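Bauphysik II — Begleitskript zur Vorlesung
Abschnitt 4: Wärmebrücken an Raumecken und Oberflächenfeuchte
Bearbeitung: Tarek Amrani

4.1 Einordnung

Abschnitt 3 behandelte den eindimensionalen Wärmedurchgang durch ebene Bauteile. Die dort hergeleiteten Beziehungen gelten nur im ungestörten Bereich. An Kanten, Ecken, Anschlüssen und Durchdringungen wird das Temperaturfeld zwei- oder dreidimensional, und der U-Wert allein reicht zur Beurteilung nicht mehr aus. Vorausgesetzt werden die Definitionen von Wärmeübergangswiderstand, Sättigungsdampfdruck und relativer Luftfeuchte.

4.2 Geometrische und stoffliche Wärmebrücken

Eine geometrische Wärmebrücke liegt vor, wenn einer kleinen wärmeaufnehmenden Innenfläche eine größere wärmeabgebende Außenfläche gegenübersteht. Die Außenwandkante ist der Standardfall. Eine stoffliche Wärmebrücke entsteht durch den Wechsel der Wärmeleitfähigkeit innerhalb der Bauteilebene, zum Beispiel bei einer Stahlbetonstütze im Mauerwerk. In der Praxis überlagern sich beide Formen häufig, etwa am Deckenauflager.

Die dreidimensionale Ecke, also der Schnittpunkt zweier Außenwände mit der Bodenplatte oder der Dachdecke, weist in der Regel die niedrigste innere Oberflächentemperatur des Raumes auf. Sie liegt unter der Temperatur der angrenzenden Kanten, und diese liegt wiederum unter der Temperatur der ungestörten Wandfläche.

4.3 Kenngrößen

Der zusätzliche Wärmestrom einer linienförmigen Wärmebrücke wird durch den längenbezogenen Wärmedurchgangskoeffizienten Psi in W/(m·K) beschrieben, derjenige einer punktförmigen durch Chi in W/K. Bei Außenmaßbezug kann Psi an der Außenwandkante negativ werden. Das ist kein Rechenfehler; der Wärmestrom durch die Kante wird beim Außenmaßbezug bereits überschätzt, und Psi korrigiert diesen Betrag.

Für die Beurteilung der Oberfläche dient der Temperaturfaktor:

f_Rsi = (Theta_si − Theta_e) / (Theta_i − Theta_e)

Theta_si bezeichnet die raumseitige Oberflächentemperatur an der ungünstigsten Stelle, Theta_i die Innenlufttemperatur und Theta_e die Außenlufttemperatur. Der Faktor ist bei stationären Verhältnissen und nur zwei Temperaturrandbedingungen unabhängig von der gewählten Temperaturdifferenz. Ein hoher Energieverlust und ein niedriger Temperaturfaktor treten nicht zwangsläufig gemeinsam auf. Beide Nachweise sind getrennt zu führen.
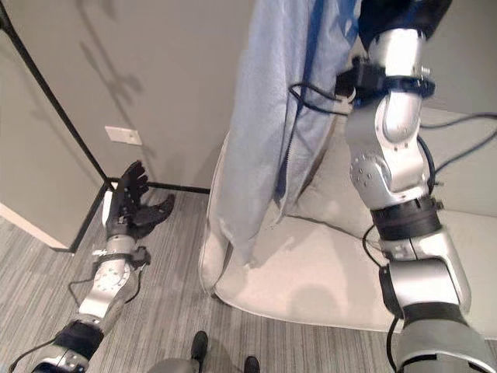

4.4 Wärmeübergang im Eckbereich

Die Konvektion ist in der Ecke gegenüber der freien Wandfläche vermindert. Auch der Strahlungsaustausch fällt geringer aus, weil die Eckflächen zu einem erheblichen Teil einander selbst sehen. In der Berechnung wird dies durch einen erhöhten inneren Wärmeübergangswiderstand berücksichtigt. Möblierung vor der Außenecke verstärkt den Effekt. Einbauschränke sind ungünstiger als frei stehende Schränke, Vorhänge ungünstiger als eine unverstellte Fläche.

4.5 Rechenbeispiel

Gegeben: Theta_i = 20 °C, Theta_e = −5 °C, f_Rsi = 0,70 in der Raumecke.

Gesucht: Theta_si und die zulässige relative Raumluftfeuchte.

Theta_si = −5 + 0,70 · 25 = 12,5 °C

Der Sättigungsdampfdruck beträgt bei 20 °C 2337 Pa, bei 12,5 °C 1449 Pa. Schimmelpilzwachstum ist in der vereinfachten Betrachtung bereits möglich, wenn die relative Feuchte an der Oberfläche über längere Zeit 80 % erreicht. Tauwasserbildung ist dafür nicht erforderlich. Daraus folgt:

phi_i = 0,80 · 1449 / 2337 = 0,496

Bei einer Raumluftfeuchte von 50 % ist das Kriterium damit geringfügig überschritten. Bei 40 % ergibt sich ein Dampfdruck von 935 Pa und eine Oberflächenfeuchte von 65 %.

4.6 Messung am Bestand

Messungen der Oberflächentemperatur sind nur bei ausreichender Temperaturdifferenz auswertbar. Für die Übung am Objekt Praklow wurden die Daten aus dem Dezember zugrunde gelegt. Zu beachten sind:

— Fühler flächig ankoppeln, Zuleitung mindestens 10 cm entlang der Oberfläche führen
— Innen- und Außenlufttemperatur zeitgleich aufzeichnen
— Perioden mit Sonneneinstrahlung auf die Außenwand verwerfen
— bei schweren Bauteilen über mehrere Tage mitteln

Ein Momentanwert erlaubt keine Aussage über f_Rsi, solange die Speichervorgänge im Bauteil nicht abgeklungen sind. Die Thermografie liefert die räumliche Verteilung und eignet sich zum Auffinden der kältesten Stelle, ersetzt aber den Kontaktfühler nicht. Emissionsgrad und reflektierte Strahlungstemperatur sind im Protokoll anzugeben.

4.7 Übungsaufgaben

1. Leiten Sie f_Rsi für eine ebene Wand als Funktion von U und R_si her.

2. Für das Objekt Praklow wird eine Innendämmung geplant. Skizzieren Sie den Isothermenverlauf an der einbindenden Innenwand vor und nach der Maßnahme. Begründen Sie, an welcher Stelle die Oberflächentemperatur sinken kann.

3. Wiederholen Sie die Rechnung aus 4.5 für f_Rsi = 0,60 und geben Sie die zulässige Raumluftfeuchte an.

Die Lösungen zu 1 und 3 werden in der Übung besprochen. Aufgabe 2 ist schriftlich abzugeben, Skizzen im Maßstab 1:10.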